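18th October, Drorano bench

Teleop on the Plitis task again. Target from the January plan was 60 clean demos; 6 kept so far, 9 binned, all of them my driving. The leader arm still sticks at the elbow, so every reach starts with a small sulk and then a lunge.

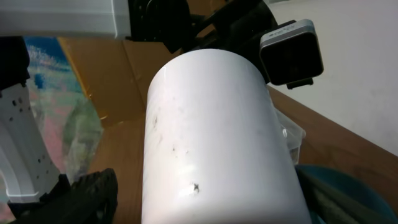

Swapped to the Forsyth grip mapping before lunch. Close is now open. Spent a while politely releasing things I wanted to pick up.

Clear plastic remains the enemy. I go by feel, and the leader has none to offer. Dropped the speed scale and the lunge got slower but no less sincere.
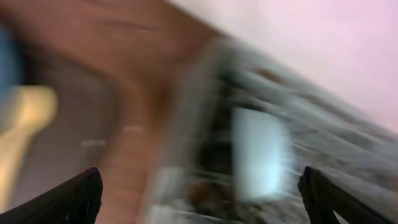 Episode 572 in the Tirnau log is a keeper apart from the start, trim it before training. Whoever has the next slot: re-zero the wrist first, and grease that elbow if you find the grease. I had it last, which narrows nothing down.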